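Menos demostraciones, pero mejores

En agosto volvió la discusión de siempre en el taller: Malathi Venkataraman quería llegar a 3000 demostraciones antes de volver a entrenar y yo me habría parado en 800. Sigo pensando lo mismo.

Una demostración repetida no enseña casi nada. Si el operador coloca la placa siempre en el mismo sitio y baja la pinza por el mismo camino, el modelo aprende ese camino. En cuanto alguien gira la placa unos grados, falla. Lo vimos con el primer lote de Grasham, que tenía 2000 tomas y muy poca variedad.
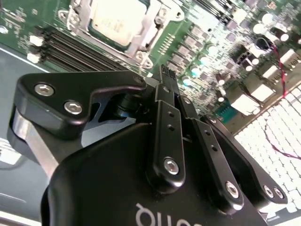

La pinza sobre una placa base verde, vista desde la cámara de la muñeca.

Yo pediría otra cosa a quien recoge los datos: cambiar el ángulo de entrada, mover los cables, guardar también los intentos en los que hubo que corregir. Esas correcciones — las que muchos equipos borran por feas — son las que más echo de menos al entrenar.

Cuesta más, claro. Vignesh Shetty graba 80 tomas en una mañana si no toca nada entre una y otra, y bastantes menos si tiene que recolocarlo todo. Pero el tiempo que se ahorra ahí se paga después, con el robot parado delante de una placa que no reconoce.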